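Thursday, November 28, 2024

How I made the budget for our second arm

In September I promised to write down how we planned the money for the robot table at Larosia. Some of you asked me by e-mail, and my answers became longer each time, so I put it all in one post. Please excuse my English where it is stiff. I learned it from manuals.

We have one arm and one table, and the work is kitchen tasks with toy food. For next year we want a second arm. I am the person who has to fill in the spreadsheet. 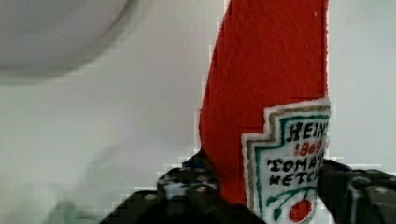
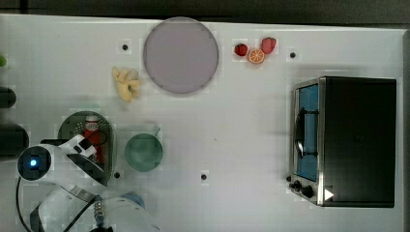

Is it better to buy the arm first and the rest later?

I would buy them together, or the small things even before the arm. When our first arm came, it stayed in its carton for 7 weeks, as we had no proper table, no spare fingers and no power strip of the right length. The warranty was counting from the delivery day. So for those weeks we paid for a machine which did nothing.

After this experience I divided the new budget in parts, and I will go through them in the order in which I made mistakes.

The arm itself. I asked for two quotes, one from Rilten and one from Trellach. The Trellach price was lower, but the controller was on a separate page, and the shipping was on no page at all. When I added everything, the difference became so small that I chose by the repair time. Ask this question in writing: how many days until the arm is back with me? One seller answered the same afternoon and the other one sent me a brochure.

The gripper. I put it on its own line now. Fingers wear, screws become loose, and cables get pulled when somebody moves the arm in a hurry. For the second arm I plan 2 full sets of fingers from the beginning. My colleague finds this too much. We will see in the spring.

The table. It must be stiff and it must be fixed, and you need room to walk on both sides. I measured our room three times and still forgot that the door opens to the inside.

The objects. Here I was surprised. Toy food is cheap, and I wrote almost zero for it. But then you want a soft bottle and a hard bottle, a bowl in another size, an appliance with a door, and after this a duplicate of each thing in case the shop stops selling it. Our objects line reached $1787, with the storage boxes included. I had written $1000. The toys were not the expensive part, the parcels were. I ordered a little bit every week and paid the shipping each time. Now I keep a list on the wall and order once a month.

The hours. I do not know how to write this line well. Somebody must set up the table, put the objects back, label the files and sweep the floor. In my first plan all this was free, and in reality it was my evenings. In the new plan it is one paid day per week, and I had to defend it more than the arm.

What I have not decided is the service contract. Sembiring offers one for both arms together, with a visit twice a year, but the text says "consumable parts excluded" and does not explain which parts are consumable. I wrote to ask if fingers are included. If the answer comes before the holidays, I will add it at the bottom of this post.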